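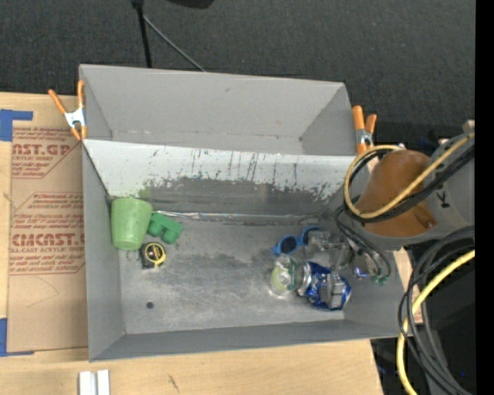
Swap shelf: what goes, what stays

Quick one this month, sorry, deadline got away from me. The swap shelf by the Mowat Street door is full again. Very full. So we're clearing it the last week of March and starting over.

Please come and take things before then. Plates, mugs, jars with lids, puzzles (check the pieces, the lighthouse one is short 2). Someone left a complete set of curtain rings, 50 of them, still in the bag. Good ones too.

Please don't leave: anything electrical, car seats, pillows, opened paint. We got 31 paperbacks in one drop last month and most had been in a damp garage by the smell of it. Books are fine. Moldy books, no.

New rule on size. If it won't fit on the shelf it doesn't go next to the shelf, it goes home with you. The stroller has been in the hallway since Christmas and people are climbing over it to get thier mail.

Anything left over goes to the Plikach thrift store, who take kitchen stuff and toys but not clothes at the moment. Euan Haldane has offered his van but needs a second pair of hands for loading, 20 minutes tops. Evening is best, after 6. Leave a note in his box if you can do it.

Also still looking for the key to the glass cabinet. Small, brass, green string.

Questions or items for next issue: drop in the newsletter box, Mowat Street lobby | © Mowat Street Tenants Newsletter | Back to top
Last updated: March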